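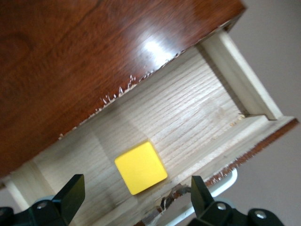

Drawer station — inspection checklist after the June stop

Filled in by me at the Plevcombe workshop, arm 2333. Ravindra Mittal has read it and his bits are marked. Short version for anyone in a hurry: the arm closed on the front of the drawer instead of the cube, kept pulling, and didn't trip when it should have. Please don't run it unattended until item 6 is signed.

1. Power off and arm parked before hands go in
Yes. Isolator locked and the key went in my pocket (then home with me, sorry Ravindra, it's back on the hook now).

2. Condition of the drawer
Fail. The veneer on the front rim is frayed and chipped, and there's one place on the front edge where the wood has been broken away and left splintery. The lower edge of the dark panel over the opening is flaking too. I can't swear all of that came from the June stop, as the last sheet only says "drawer OK" and I could kick myself, because I wrote it.

3. Loose debris
Fail. There's a little heap of shavings in the corner of the drawer, with a thin dark sliver in among it. Wear gloves and use the brush, please, not the air line! I don't want splinters blown into the finger joints.

4. Gripper fingers
Pass, with a grumble. I had both off and checked them against the Grewal drawing, and they're straight. Bolts went back on to the marks. My grumble is the tips — they're flat and blade-like, and when they meet a wooden edge it's the edge that gives. I'd love to try a blunter pair on this station.

5. Clearance at the drawer front
Fail. The drawer was set up to be 40 mm further open than the arm needs, and I measured 29. That's enough to put the right finger over the rim on a bad approach. The runner stop had crept, so I've moved it back and put a dab of paint across the screw.
Ravindra: "Paint is fine for now. Fit a proper locking screw."

6. Force limit
Fail, and the one that bothers me most. The Hitari controller had the limit switched off in the drawer routine only. Every other routine had it on. My guess is it was turned off for some testing and never put back, but there's no note in the log, so a guess is all it is. It's on again. I still want to see it trip against the foam block before I sign.
Signed: not yet

7. Emergency stop
Pass. Tried both buttons, the bench one and the one by the door. The door one is stiff, so give it a proper thump.

8. Yellow cube
Pass. Corners fine, nothing stuck to it. Carry on using it for the re-test.

9. Re-test
Once 6 is done: 48 slow pick-ups, someone at the bench button throughout, drawer front checked at the halfway point. Stop at the first touch on the rim, even a light one.

Still to get
Replacement drawer front from Braslow. I've asked for solid wood this time, no veneer, and they're going to ring back with a price.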